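About Jultix

Jultix supplies cleaning and dispense equipment to small breweries and independent pubs. The workshop is at Vaughan and the parts store is at Trotow.

We service cask and keg systems with between one and 70 lines. Standard work covers python replacement, cooler repair, gas regulators and line cleaning. Hand pumps are stripped and resealed at the workshop.

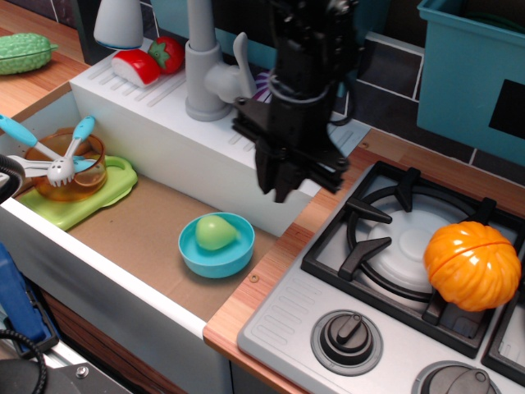 Each line is logged by length, bore and product. The register held 2378 lines in September and 2482 on 19 Jan 2026. Customers receive a copy of their own entries with each invoice.

Kivovach is our own cleaning schedule, supplied as a printed chart or a spreadsheet. It sets the interval, the dilution and the soak time for each line, and has space for initials. It can be used with any supplier's line cleaner. 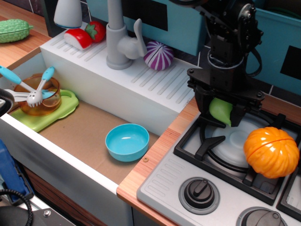 Keg couplers are stocked in the common fittings. Orders for tubing are cut to the metre, with a maximum single length of 50 metres. Longer runs are quoted separately. Trade accounts are settled monthly.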